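Startseite Notizen Ordnung Papier Archiv Kontakt Suche

Schultasche, Hefte, Stifte: Bestandsaufnahme vor dem neuen Schuljahr

15. August 2020

Die Sommerferien gehen zu Ende, und damit steht die jährliche Durchsicht des Schulmaterials an. Ich mache das seit mehreren Jahren nach demselben Schema und halte die Ergebnisse hier fest, hauptsächlich damit ich im nächsten Jahr nachlesen kann, was ich beim letzten Mal entschieden habe. Wer Packlisten mit Empfehlungen sucht, ist auf anderen Seiten besser aufgehoben.

Ausgangslage: eine Tasche, eine Schublade, ein Stapel im Regal. Alles kommt auf den Esstisch. Der Tisch muss vorher abgewischt und trocken sein, sonst ziehen die Umschläge Feuchtigkeit. Sortiert wird in drei Durchgängen: zuerst Papier, dann Schreibgeräte, zuletzt die Tasche selbst. Den Fehler, mit den Stiften anzufangen, habe ich 2018 gemacht und am Ende zweimal sortiert, weil in den Heften noch Stifte steckten.

Papier

Bei Heften und Büchern mit weichem Einband prüfe ich vier Punkte: Rücken, Ecken, Bindung, Oberfläche des Umschlags. Der Rücken wird einmal bis zur Mitte aufgeschlagen. Bleibt der Block danach plan, ist die Klebebindung in Ordnung. Hebt sich die erste Lage vom Umschlag ab, kommt das Heft auf den Reparaturstapel. Lose Einzelblätter klebe ich mit Dispersionskleber ein, schmaler Auftrag, Backpapier dazwischen, über Nacht beschweren. Klebestift hält an dieser Stelle nach meiner Erfahrung höchstens bis November.

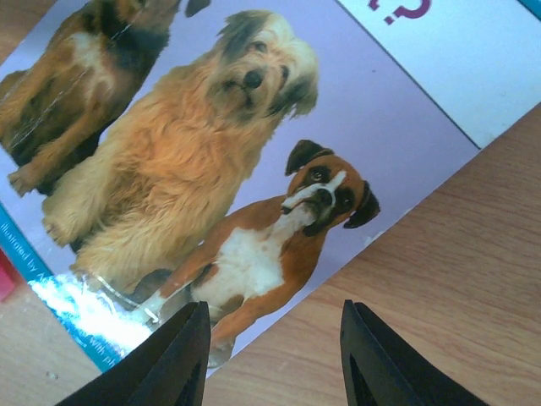

Kratzer auf bedruckten Umschlägen lassen sich nicht entfernen, man kann nur verhindern, dass sie tiefer werden. Der Druck liegt bei solchen Einbänden in der Regel unter einer dünnen Folie oder Lackschicht. Ein feiner Kratzer bleibt in dieser Schicht und ist vor allem im Streiflicht sichtbar. Ein Knick dagegen bricht die Schicht, und an der Bruchkante beginnt der Abrieb, zunächst als helle Linie, später flächig. Der Umschlag mit den drei Hunden auf blassem Lavendel hat beides, feine diagonale Kratzer und einen Knick, und zwar beim Hund ganz oben links; auf meiner Skala von null bis fünf ist das eine Zwei. Eingetragen habe ich: weiterverwenden, Schutzhülle. Der Boxer und der Zottelhund werden in diesem Haushalt als Argument gegen jede Neuanschaffung vorgebracht, die technische Bewertung deckt sich in diesem Fall mit der emotionalen.

Zur Schutzhülle: Ich verwende die losen, transparenten Einschlaghüllen und keine selbstklebende Folie. Die Klebefolie sitzt zwar straffer, zieht aber beim Abnehmen Farbe mit, wenn die Oberfläche bereits beschädigt ist. Außerdem verzieht sie dünne Kartonumschläge. Die Hüllen von Desby haben sich hier bewährt, die Schweißnaht hat bisher bei keinem Exemplar nachgegeben. Eine Packung kam auf 18 Stück und reicht für zwei Schuljahre. Die Hüllen von Dridham waren fester, rochen aber nach dem Auspacken so stark, dass sie eine Woche auf dem Balkon lagen.

Gezählt wurde auch. Insgesamt sind 37 Hefte und Bücher durchgegangen. Davon bleiben 22 im Einsatz, der Rest ist voll, veraltet oder wandert ins Archiv. Das Archiv ist ein Karton auf dem Schrank. Was dort zwei Jahre ungeöffnet liegt, kommt ins Altpapier. Halb beschriebene Schulhefte trenne ich auf, die leeren Lagen werden Schmierpapier, 471 Blatt sind es in diesem Jahr geworden, unliniert und liniert gemischt. Ich habe sie nicht nach Lineatur sortiert, der Aufwand steht in keinem Verhältnis.

Schreibgeräte

Der zweite Durchgang dauert länger, als man denkt. Jeder Stift wird geprüft, auch die, die neu aussehen. Mein Ablauf:

Filz- und Fasermaler: Kappe ab, Strich von zehn Zentimetern auf Kopierpapier, Kappe wieder drauf. Reißt der Strich ab, wird der Stift über Nacht mit der Spitze nach unten gestellt und noch einmal geprüft. Danach fällt die Entscheidung.

Textmarker: wie oben, zusätzlich ein Strich über gedruckten Text und einer über Kugelschreiber. Verschmiert der Kugelschreiber, liegt es meist am Kugelschreiber und an fehlender Trockenzeit. Ein Marker, der am Rand dunkler schreibt als in der Mitte, hat eine eingedrückte Spitze. Bei manchen Modellen lässt sie sich mit der Pinzette herausziehen und umdrehen.

Kugelschreiber: Schleifen auf einem Stück Schuhsohle oder Gummi, falls die Kugel klemmt. Klappt das nach dem zweiten Versuch nicht, Mine tauschen.

Klebestifte: ganz herausdrehen, Rand auf angetrocknete Masse prüfen, einen Millimeter abschneiden, zurückdrehen. Am häufigsten scheitern sie an der Kappe, die nicht mehr rastet. Seit dem letzten Jahr schreibe ich das Anbruchdatum mit Folienstift auf den Boden.

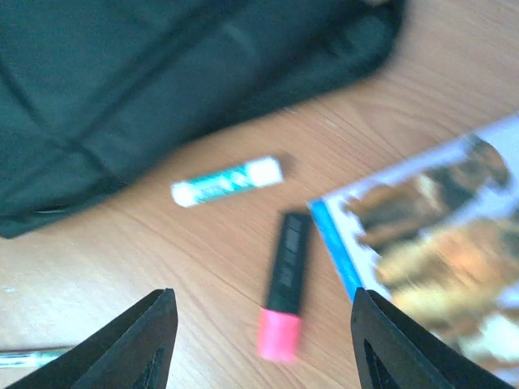
Die Reihenfolge innerhalb der Gruppe ist dabei gleichgültig, solange geprüfte und ungeprüfte Teile nicht durcheinandergeraten. Ich lege Ungeprüftes quer und Geprüftes senkrecht zur Tischkante. Das ist primitiv, funktioniert aber auch nach einer Unterbrechung, und Unterbrechungen gibt es reichlich. Farbige Schälchen hatte ich auch schon, sie standen nach einer Stunde im Kinderzimmer.

Ein Wort zu Etuis. Das bisherige von Ríos hat einen Metallreißverschluss, der nach zwei Jahren noch läuft, dafür ist das Futter an der Naht aufgegangen. Ich habe es mit Rückstich von Hand geschlossen, Polyestergarn, doppelt. Die Gummischlaufen innen sind ausgeleiert und werden nicht ersetzt. Stifte, die lose im Etui liegen, werden nach meiner Beobachtung genauso häufig verloren wie Stifte in Schlaufen.

Tasche

Dritter Durchgang. Die Tasche wird vollständig geleert, auch die Fächer, die angeblich leer sind. Danach auf links drehen, soweit das Futter es zulässt, und ausbürsten. Krümel sitzen fast immer in der unteren Ecke des Vorderfachs. Nähte kontrolliere ich an den Belastungspunkten: Trägeransatz oben, Trägeransatz unten, Griffschlaufe. Einzelne gezogene Fäden werden verknotet und gekürzt, niemals herausgezogen.

Waschen in der Maschine lehne ich bei gepolsterten Taschen ab. Die Beschichtung auf der Innenseite löst sich sonst in Flocken. Lauwarmes Wasser, Gallseife, weiche Bürste, dann hängend trocknen, Öffnung nach unten. Für die Schieber nehme ich das Reißverschlusswachs von Pollex, ein dünner Strich auf jeder Seite der Zahnreihe, dreimal auf und zu, Überschuss abwischen. Kerzenwachs geht auch, zieht aber Staub an.

Nachzukaufen sind: Bleistifte in HB, eine Packung Kugelschreiberminen, ein Lineal mit lesbarer Skala. Zirkel ist vorhanden, die Minenklemme muss nachgezogen werden. Die Archivkiste vom vorletzten Jahr habe ich noch nicht durchgesehen.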